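The coffee task, week whatever it is

I promised a proper update on robot club and then went quiet for ages, sorry! Since the last post we've moved off the block stacking (hooray) and on to making coffee, or at least the simulated sort that you can't drink.

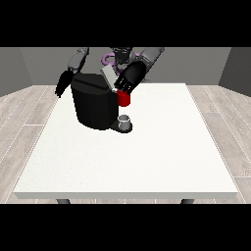
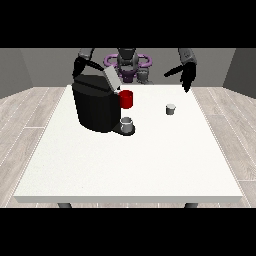 Both from the coffee task in the simulator, which we've nicknamed Costigan.

Prillia, December

So. For anyone new, I'm in the second year of my course and I joined the club because Ebony Pearce sat next to me in a maths lecture and told me there would be biscuits. There are biscuits. There is also an awful lot of typing. The club has no real humanoid of its own, so everything we do happens in simulation, on two desktop machines in the corner of the Jiseo building, one of which makes a noise like a hairdryer when you ask it to do anything at all.

The job sounds tiny when you say it out loud. Pod goes in the machine, lid goes down, done. I have done it half asleep in my own kitchen. But try writing down what your hands do while you're doing it and you'll be there all evening - I know because Remedios Cuesta, who runs our sessions, made us do exactly that before she'd let us near a keyboard. My list had four steps. Hers had 31. She'd put in things like "stop pressing" and I laughed, and then I spent most of the following fortnight learning why "stop pressing" is a step.

The bit I've been working on is the pod. It's such a small thing next to that big black hand, and the fingers have to close on it without nudging it over or shooting it off across the table like a wet bar of soap. My first go knocked it over. My second go also knocked it over, only faster. Then I had a lovely long spell of the hand closing perfectly on thin air a little way to the left of the pod, which was my own fault for mixing up two sets of measurements (I'd like to say I found that quickly, but it was two evenings and a lot of tea).

Ebony has been doing the lid with the other hand, and we've had a friendly argument running about who has the harder half. She says the lid, as it's on a hinge and you can't just shove it in a straight line. I say at least the lid stays where it is. What neither of us thought about until we put our halves together was that the two arms are working over the same machine and would quite like to be in the same place. The first combined run was basically a slap fight. We've now got a waiting rule, so one arm holds off until the other has cleared out of the way, and it looks very polite, a bit like two people at a narrow door.

We practise by steering the thing ourselves and saving the good goes, and then the learning side gets trained on those. The target is 4,000 saved goes between all of us and the shared folder says 3,000, so we're getting there, although Remedios has warned us she's going to go through and chuck out the sloppy ones. I know for a fact a few of mine are sloppy. There's one where I dithered over the machine for so long that Ebony asked if I'd gone home.

Training runs go through Wudero, our queueing script, named by somebody who left before I arrived and can't be asked what it means. You put your job in, you wait your turn, and in the morning you have either a result or a message saying you've spelt the folder wrong. I've had more of the second kind than I'd care to admit. But last week I came in and there was a run waiting for me where it had got hold of the pod all by itself, with none of us steering, and I made such a noise that someone from the room next door put their head in. It then let go of the pod far too early and I didn't even mind!

Next on my list is the letting go. Remedios wants the release to happen lower down, and I want to try slowing the wrist on the way in to see if that sorts out the wobble. Ebony is trying a gentler push on the lid. After that we swap halves for a bit, her idea, so I suppose I'll find out about hinges.

If you're at the college and fancy joining, come along after six and bring a laptop if you've got one. We're short of people who like tidying up code, and we've just finished the last of the custard creams.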